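Druvetti Home Support
Ticket 2474: Yellow hat stand leans and caps slide off
Opened by: Rungnapa Tanasarn
Status: waiting on customer

Rungnapa Tanasarn, 11/02/2023
Hello! I bought the small yellow hat stand from your Vollthorpe shop in January and I do like it, it's a lovely cheerful thing, but it has developed a lean. Only a little one, but enough that my husband keeps straightening it on his way past. I've also got a problem with my caps. A proper hat sits up there quite happily, but a baseball cap creeps forward and drops off, usually when somebody shuts the door. I've tried it on the hall shelf and on the kitchen windowsill (same thing in both). Order number ends 121 if you need it.

Apinya Yimyam, Druvetti support
Hi Rungnapa, thanks for writing in, and sorry about the wobbly stand! First thing, could you pop it on something you know is flat and press down gently on either side of the ring? If it rocks, the ring has a bit of a twist in it. If it stays put, have a look at where the pole meets the bar that runs across the ring, as that's the other place a lean can start.

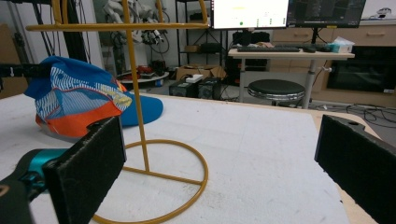

The bar across the bottom ring is the bit I mean, with the pole coming up from the middle of it.

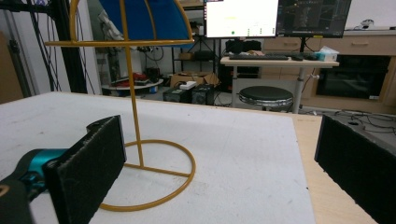
Is it all right to bend the ring flat by hand?
Small twists can be eased out by hand if you go slowly, holding the ring at two opposite points and checking it on a flat surface after each go. Please leave the pole alone, because pulling on that puts the strain on the join and we can't replace it once it has cracked.

For the caps, set the brim to the front and push the back of the cap well down before you let go. A scrap of felt over the top helps as well. I use one at home, cut from an old slipper.

Rungnapa Tanasarn
Right, I've done the pressing and it does rock, on the left as I look at it. The join looks fine to me. I gave the ring a gentle squeeze and it's better, though I wouldn't say cured. The felt has been a great success and my green cap has stayed up since breakfast!

Apinya Yimyam, Druvetti support
Oh, good news about the cap! Have one more go at the ring, and if it still rocks after that I'll send a new base out from Nutsugah. They take 9 working days. Just reply here and I'll set it going.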